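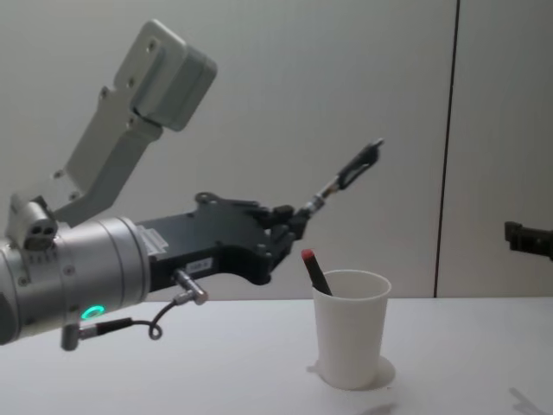

White cup, white table.

Spent September trying to drink less coffee. I was at six cups a day by the end of the summer, which I only found out when Souad Lahlou asked me to write it down for a week. Some notes, in case anyone else is thinking about it.

1/ I didn't quit. I went from six to two, one cup at a time, four days per step. The first two cups to go were the late afternoon ones and I didn't miss them at all. I think I was drinking them to get up from my desk.

2/ The 10:30 cup was the hard one. Headache behind the left eye, two days running. Water helped a little. Going to bed at nine helped more.

3/ Decaf. I tried three. The Benia is fine with milk and thin without it. Mnguni makes a dark one that I'd serve to guests and not mention it. The third was from the supermarket and I gave the rest of the bag to my neighbor for her compost.

4/ Cup size matters more than I thought. My everyday mug holds 44 centiliters. I'd been calling that "a cup" for years. Going by the recipe on the back of the bag, it's closer to three.

5/ So I bought a small one. Felt silly for a day, then normal. It goes cold faster, so you drink it or you don't.

6/ Sleep: falling asleep is the same as before. Staying asleep is better. I used to wake up at 4 most nights and now it's once a week or so. Could also be the cooler weather, I have no way to tell.

7/ Money: I went through my card statements. 108 dollars at the Eden cafe in August, 31 in September. I still go — I just sit down for one and don't take another one with me when I leave.

8/ Several people asked about tea. Dineo Jacobs sent me a rooibos and I have it after dinner now. Green tea before noon gave me a sour stomach, so that's out. Black tea is okay but I forget the bag in it every time.

9/ Maxence Moulin says to skip all this and stop cold over a long weekend. He did it and was fine by the third day. I have small kids and can't be in bed with a headache for three days, but it's an option if you can.

10/ What I'd do differently: start when work is slow. I hit the headache days in the same week as a deadline and was short with everyone in the building.

11/ Staying at two for now, one at 7 and one after lunch. Might try for one in the winter. If you know a decaf that holds up black, please send me the name. Medium roast if possible, and whole bean — I have a grinder.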